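Call for Beta Readers: Contemporary Romance, Small-Town Series, Book 2

Skelham Press
Posted 27/09/2023

Skelham Press is recruiting beta readers for the second novel in the Tidholm series by Gwenllian Kemeys. The manuscript is complete and has been through one developmental edit. It has not been copyedited. Readers will work from a fixed draft and return a structured report.

About the manuscript

Working title: The Malik Place
Category: contemporary romance, dual point of view, first person, present tense
Heat level: open door, four scenes on the page
Chapters: 58, plus epilogue
Main devices: second chance, forced proximity, single parent

The male lead is a former bull rider who inherits a half-share in a roadside motel. The other half belongs to the woman he left at the end of book one's timeline. She has a daughter, age six, who is not his. The book can be read alone, but two side characters carry over from the first book, and the town has a history that returning readers will know.

Content notes: death of a parent (past, off page), a custody hearing, alcohol misuse by a secondary character, one car accident without fatalities. Full notes with chapter numbers go out with the draft. Readers may withdraw after seeing them.

What we are asking for

The draft goes out at the start of November. Readers have 21 days to finish it and file the report. The report form is divided by act and covers the following:

Pacing. Mark the chapter where you first wanted to skim, and the chapter where you stopped for the night.
The breakup in act three. Say whether the cause was visible before it happened and whether you believed it.
Voice. The two leads alternate chapters. Note any page where you lost track of who was speaking.
The child. Note dialogue that reads too old or too young for six.
Open-door scenes. Say whether each one changes something between the leads. You do not have to comment on anything beyond that.
Continuity with book one (returning readers only).

Line edits are not needed. Typos can be flagged in the last box on the form, but please do not spend time hunting for them. A copyeditor has been booked.

Who should apply

We need two groups. The first is readers who have finished book one. The second is readers who have not, and who agree not to start it until their report is in. State your group in the application. Please do not apply to both.

You should read at least one romance novel a month and be able to name a recent one you did not finish, with the reason. Experience as a beta or sensitivity reader is useful but not required. We would also like to hear from readers who have worked front desk or housekeeping at a small motel, and from readers who grew up around rodeo. Applicants must be 18 or older.

Published authors may apply. Authors with a motel or inn romance under contract may not, for reasons of overlap.

Terms

This is an unpaid role. Readers who file a complete report receive a signed paperback on publication and a listing in the acknowledgments, under real name or handle, or no listing if preferred. An incomplete report, meaning one with an act left blank, does not qualify for the paperback.

The draft is shared through Prollo, our reading platform, and cannot be downloaded. Prollo runs in a browser on phones, tablets, and computers. It does not work on dedicated e-readers, and we have no other format to offer for this round. Each copy carries a mark tied to the reader's account. Screenshots, quotations, and plot details may not be posted before publication. After publication you are free to review the book or not, and we ask only that you disclose having read an early draft.

Reports are read by Gwenllian and by the series editor, Zubaida Rizvi. They are not shared with other readers. You will get a confirmation when the report is received, and a short note later on what changed in the revision - though not a point-by-point reply.
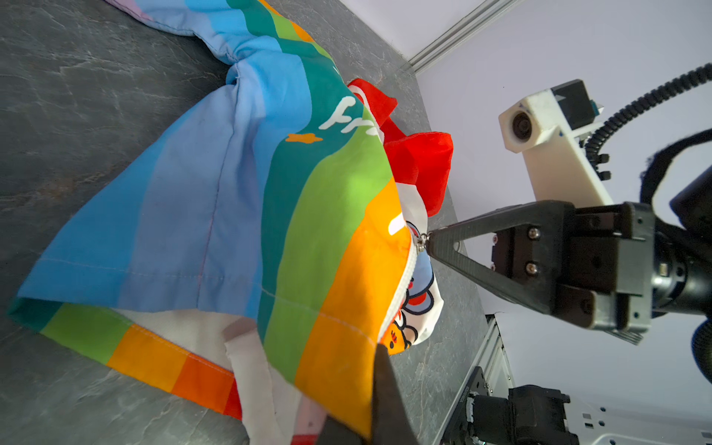 Zubaida Rizvi: On book one the most useful reports were the blunt ones. Three readers told us the hero's apology came a full act too late, and we moved it. If you hated a chapter, write that down and give the chapter number. I would sooner have one plain sentence on the form than a page of kind words I can't use.

How to apply

Send one email to the beta desk at Skelham Press with the subject line "Tidholm 2 reader" and the following in the body, not as an attachment:

1. Name or handle, and the name you want on the Prollo account
2. Group (has read book one / has not read book one)
3. The romance you did not finish, and why, in under 100 words
4. Any motel or rodeo background
5. Dates in November when you cannot read

Applications without item 3 will not be considered. It is the main thing we use to choose, and there is no preferred answer. A reader who dislikes present tense on principle should say so there, as the whole book is written in it.

Selected readers will be contacted by email with a log-in and the content notes. Those not selected stay on the list for book three unless they ask to be removed. Questions about the form or the platform can go to the same address with "question" in the subject line. Questions about the release date can't be answered yet - it depends on the revision.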